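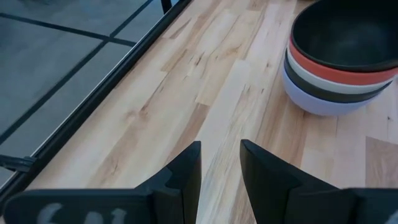 Ranger des bols : les empiler, les trier, entretenir le plan en bois

Un placard de cuisine se remplit vite de bols dépareillés. On en prend un, on en reçoit un autre, et la pile finit par pencher. La méthode qui suit demande une table dégagée et un quart d'heure. Elle convient aux bols ronds à bord lisse, de taille proche.

Ce qu'il faut
Une table ou un plan de travail en bois lamellé
Un torchon sec
Une éponge à peine humide
Un mètre ruban

1. Vider et essuyer
Sortez tous les bols du placard et essuyez-les, l'extérieur compris. Le dessous retient souvent un peu d'eau de vaisselle, et c'est lui qui laisse des auréoles sur le bois. Passez le doigt sur chaque bord. Un bol ébréché ne retourne pas dans la pile.

2. Étaler avant d'empiler
Posez les bols un par un sur la table, sans les superposer, l'ouverture vers le haut. Gardez un peu de bois nu entre eux pour pouvoir les saisir sans les cogner.
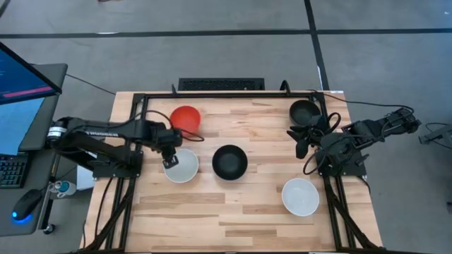
À ce stade, on compare les diamètres. Deux bols qui semblent identiques peuvent avoir 2 mm d'écart, et c'est assez pour que l'un se coince dans l'autre. Mesurez d'un bord à l'autre, en passant par le centre. Si vous mélangez des séries — chez moi, des Bamach achetés en février et des Sequeira plus anciens — essayez-les deux par deux avant de décider de l'ordre.

3. Monter la pile
Le bol le plus large et le plus stable va en bas. Posez le suivant bien au centre, puis lâchez-le sans appuyer. S'il bascule, tournez-le d'un quart de tour ; s'il bascule encore, changez-le de place. Les bandes de couleur qui dépassent n'ont pas besoin d'être régulières, un léger décalage ne gêne pas.

Je m'arrête à 6 bols par pile. Au-delà, on est tenté de tirer celui du milieu et tout vient avec. Pour des bols épais ou fragiles, glissez une feuille d'essuie-tout entre chacun.

4. Placer la pile
Réservez-lui une étagère à hauteur de coude, à une dizaine de centimètres du bord. Les bols de tous les jours se mettent au-dessus, ceux des invités en dessous. L'étagère Flilcombe que j'utilise est un peu juste en profondeur, il faut l'alléger de deux assiettes.

5. Nettoyer le bois
Essuyez la table dans le sens des lames, avec l'éponge, puis séchez tout de suite. Insistez sur les joints — l'eau s'y attarde. Les nœuds et les petites mouches sombres font partie du bois, inutile de frotter. Si la surface devient terne, une couche fine d'huile pour plan de travail suffit. Laissez-la pénétrer 10 minutes, enlevez l'excédent au chiffon et attendez le lendemain pour reposer de la vaisselle.

Si deux bols restent coincés
Mettez de l'eau froide dans celui du haut et trempez celui du bas dans l'eau tiède, jamais bouillante. Patientez un peu, puis tournez doucement sans faire levier avec un couteau.

Amândio Pacheco
Rubrique Cuisine et rangement, Floltard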